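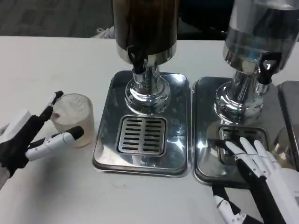 From: Lelalex Guesthouse
To: Small Guesthouses list
Date: Tuesday, June 25, 2024
Subject: Re: Breakfast included or breakfast separate?

Dear all,

thank you for the interesting messages on this topic. I read them all on Sunday evening and I would like to answer the first one in detail, as we made this same change in February and I have now some experience with it. I put my answers between the lines.

> We are a small house in a valley with not many shops. Until now breakfast
> was always included in our room price. The booking site shows us as more
> expensive than the neighbors, who do not include it. My husband wants to
> take it out and sell it separately. I am afraid that the guests will be
> angry, or that nearly all will say no and I will stand in the kitchen
> for two people.

Your fear was also my fear. In the first weeks it was in fact quiet, and on one morning I cooked for a single gentleman. He was embarrassed and so was I. But after Easter it became better, and now most guests take it. The important point for us was when we ask. In the beginning we asked at check-in, when people are tired and want only the key. Now the question goes out with the confirmation, and again in a short message in the afternoon before.

In our booking program (we use Dotell) you can set this as an extra with its own price. The setting is hidden under "Supplements," not under "Meals," which cost me a whole evening to find. Please be careful also with the tax. In our country the room and the breakfast do not have the same rate, and on the old invoices we had it wrong for a long time.

> How do you calculate the price? I have no idea what our breakfast costs
> us really. I buy for the house and for the family together.

I can only advise to keep the receipts apart for one month. We did this in the old system and the food for the guests was 351 euros, much less than I had believed. What I had forgotten completely was my own time, the laundry of the napkins, and the gas. Then we also bought things: a second refrigerator, dishes, and a long table for the breakfast room. All together this was 3190 euros, and my brother-in-law had told me that 3000 would be more than enough. I do not put this into the price of one season. I think that would not be correct for the guests. 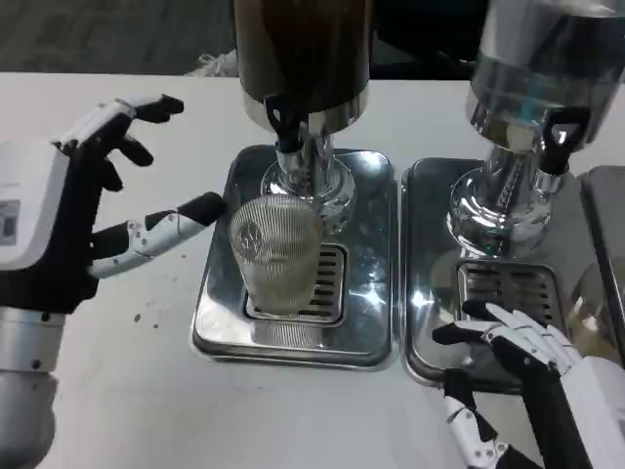 > And do you make a buffet, or do you serve at the table? A buffet looks
> generous but I see how much goes into the garbage.

We had the same problem, mainly with the sliced cheese and the cold meat. Now we do it mixed. Bread, butter, jam, fruit and drinks stand on the buffet and everyone takes what he wants. Eggs, cheese and meat come from the kitchen on a small plate, and who wants more gets more. Some guests from the larger hotels find it unusual on the first day. I wrote one sentence about it on the card in the room and since then I do not hear questions.

The bread comes from the Sjögren bakery, which delivers to Rindgate before 7. I order the evening before, when I know who has said yes. Whoever has not answered by 6 p.m. can still come, but then it is yesterday's bread, toasted. I say this openly and people laugh, they do not complain.

> Last question, what do you do with children?

Under 4 years we take nothing. For the older children it is half price, also if they eat like a grown man, which happens.

One thing I am still not sure about is the regular guests. We have couples who come every summer and for them breakfast was always part of the house. For this year I left it included for them at the old price, but I have to decide soon for the next season. If somebody on the list has changed this for old guests, I would be very glad to read how you wrote to them. A sample letter would help me a lot, my English and my German are both better in speaking than in writing.

With friendly greetings from Rindgate,
Lelalex Guesthouse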